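Wear and Returns in Indoor Footwear
Student project report, Arif Kanagaratnam and Debashish Roy
February 2022

1. What we wanted to know
Why people send slippers back. Everyone buys them online now and a lot come back, and the Sometdale shop (Ekanayake, on the high street) let us go through their returns book from October onwards. We also looked at how slippers are packed, as Debashish thought bad packing might be part of it. More on that further down.

2. What we did
Went through 2445 order lines in the book. Typed them into a spreadsheet by hand, took ages. Each return got one reason code - size, comfort, colour, damage, changed mind. Where the customer wrote more than one thing we took the first. Then a short questionnaire, 37 people answered, mostly from our year and their families so not a fair sample of the town.

We wore two pairs ourselves for the whole project, one Gonik and one Nedik, same size on the label. The Gonik felt longer. Measured the insoles and it was longer, by nearly a full size. Nothing in either box said how the sizes were worked out.

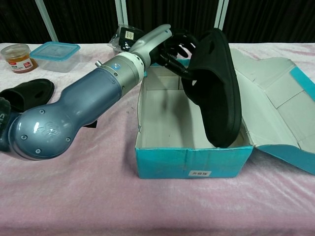
Fig. 1. Black slipper, toe down, with its open shoebox.

3. Results
Size was the biggest reason by a long way. Comfort second, and reading the comments a lot of "comfort" is realy size again (heel slips, toes rub). Damage was rare. Crushed boxes got mentioned but people mostly kept the slippers anyway, so the packing idea did not hold up.

Questionnaire: most people buy the same number as their outdoor shoes. Some go up one for thick socks. Hardly anyone measures their foot. Several said they keep a pair that doesn't fit as posting it back is a pain - so the returns book misses those.

4. Problems
The codes were ours and we didnt always agree. Arif put "too tight over the top" under comfort, Debashish under size. We re-did these together at the end but probably missed a few. Handwriting in the book was hard going in places. Also winter months only, summer might look different.

5. What we would suggest
Print the insole length in centimetres on the box and on the web page. Cheap to do. A paper foot ruler in the parcel would help with the next order but not the first one.

If we had longer we would measure more makes, and ask the shop what happens to the pairs that come back. Spreadsheet is in the shared folder, second tab has the re-coded lines.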